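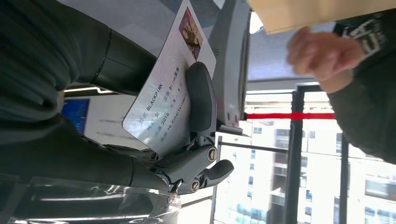
How long does it take to row from Clolellow to Bokwood?

It takes 12 minutes in still weather and 14 when the wind is out of the north. My uncle told me that before he let me touch an oar, and he made me say it back to him. People would ask, he said, and they wouldn't get in with someone who had to think.

I was in high school then. He had run the boat across the lake since before I was born, and his knees had gone bad, so that summer I was to row and he was to sit in the back and take the money. It cost 4 dollars to cross. Bicycles were free. Dogs were free if they would lie down.

There was a road, of course. It went up through Flollwood and around the top of the lake and came down the other side, and if you had a car you took it. The people who used the boat were the ones without cars, and summer people who liked the idea, and a woman who cleaned rooms at the inn at Bokwood and crossed every morning at six. She paid by the month. She always sat in the same place, facing me, with her bag on her knees, and she closed her eyes as soon as we left the dock.

The first week my hands blistered, and the second week the blisters opened. My uncle gave me a roll of cloth tape and showed me how to wrap it between the fingers. He didn't say anything else about it. I rowed badly to the left. I would pick out the church at Clolellow and try to keep it over the stern, and when I looked again it would be off behind my uncle's ear.

"You pull harder on one side," he said.

"I know."

"Then pull less on that side."

I tried that and we went to the right.

By July I could hold the church where I wanted it. I had stopped counting strokes. I could tell we were close to the other side by the smell of the reeds and by the water getting quiet under the boat. The cleaning woman would open her eyes at the same spot every day, a little before the first post of the dock, and pick up her bag.

It was in July that the man from Nijs came. Nijs was the company that had bought the inn, and then the dock in front of the inn, and he wore a good shirt and stood very straight in the boat until my uncle asked him to sit. He asked how long the crossing took. I told him.

"And with a motor?"

"There isn't a motor," I said.

"But if there were."

My uncle said it would take four or five minutes, and that you would smell like gasoline the whole day after. The man laughed. Then he said that the company was going to put on a launch of its own the next spring, with a roof and benches, free to guests and cheap for everybody else. He said he had wanted to come over and tell my uncle in person. He offered him 2,000 dollars for the boat. They would set it on the lawn and plant flowers in it.

I kept rowing. I was facing the two of them and there was nowhere else to look. My uncle took his cap off and looked inside it and put it back on.

"It doesn't leak," he said.

"I'm sorry?"

"You put flowers in a boat when it leaks. This one doesn't leak."

The man said there was no hurry and that the offer would stand. At the Bokwood side he gave my uncle a five and told him to keep the change, and my uncle gave him the dollar anyway. We waited there a while for passengers. Two boys fished off the end of the dock and caught nothing. No one came, so we went home empty.

Halfway over, my uncle told me to stop. I shipped the oars and we sat. I thought he was going to talk about the man, or the money. That amount would have paid for his knees to be looked at in the city, and I knew my aunt would say so the minute she heard. He was looking at the water over the side.

"There's a fence down there," he said.

I looked. The water was brown and I couldn't see anything in it.

"Before the dam it was all pasture through here. My father's on this side, and a family from Bokwood on that side. The fence was the line. They never took it out. They took out the houses and the barns and cut the trees, but somebody decided the fence wasn't worth the trouble."

"Can you see it?"

"I did once. It was a dry year and the lake was way down. You could see the tops of the posts." He pointed, though there was nothing to point at. "They ran straight that way. I used to walk over here from the house. I don't know how long that took. I never had a watch."

I asked him where the house had been, and he turned around and studied the shore, and then the hills, and named a place between two of them. He moved his finger a little, then moved it back. He said it was hard to tell from the top.

Then he said that was enough sitting, and I put the oars back in.

My aunt did say so. I could hear her through the kitchen wall that night. She wasn't loud. She said the knees and the roof and the winter, and then she said them again in a different order. He answered her a few times, low, and after that I heard the tap run and the dishes being put away. In the morning he was on the dock at a quarter to six, as usual, and the cleaning woman came down the path with her bag.

In August we had some bad days. The wind came out of the north and stayed there, and I found out that 14 minutes was true for my uncle and wasn't yet true for me. One morning it took so long that the cleaning woman opened her eyes in the middle of the lake. She looked over her shoulder at the dock, then at me. I was soaked through and pulling as hard as I could.

"You can go in closer to the point," she said. "He does, when it blows like this. It's calmer under the trees."

I looked at my uncle. He shrugged.

"You never said," I told him.

"You never asked."

I went in under the point and it was calmer. She closed her eyes again. She was late to work that day and they took it out of her pay, which I learned from my uncle, who took the same amount off her month and wrote it in the book.

He sold the boat in October, after I had gone home to start school. My mother told me over supper. I asked what they had paid, and it was what the man had offered, no more and no less. I asked if he had been upset and she said he hadn't sounded like it. He had asked for one thing, she said. He had asked them not to drill holes in it for the drainage. They could put the flowers in pots and set the pots inside.

I went back the next summer for a week. My uncle had had one knee done and was walking up and down the road with a stick. I took the launch over to see the boat. It was full, and it had a roof, as promised, and the motor was too loud to talk over. It was quick. I sat near the back and watched the church, and it stayed exactly where it should, the whole way.

The boat was on the lawn at Bokwood, below the porch. They had painted it white. There were geraniums in it, and I leaned over and moved some leaves aside to see whether they were in pots. They were. It had rained the night before, and the pots were standing in a few inches of water that had nowhere to go.

The cleaning woman came out on the porch with an armful of sheets. She saw me and nodded. I asked her how she liked the launch.

"It's fine," she said. "I can't sleep on it."

She went in by the side door. I found a coffee can behind the steps and bailed the boat out, working around the pots, until I could hear the can scrape on the boards. Then I put it back where I had found it and went down to the dock. The launch had just left. I could see it halfway across, over the fence or close to it, and I sat down to wait for it to come back.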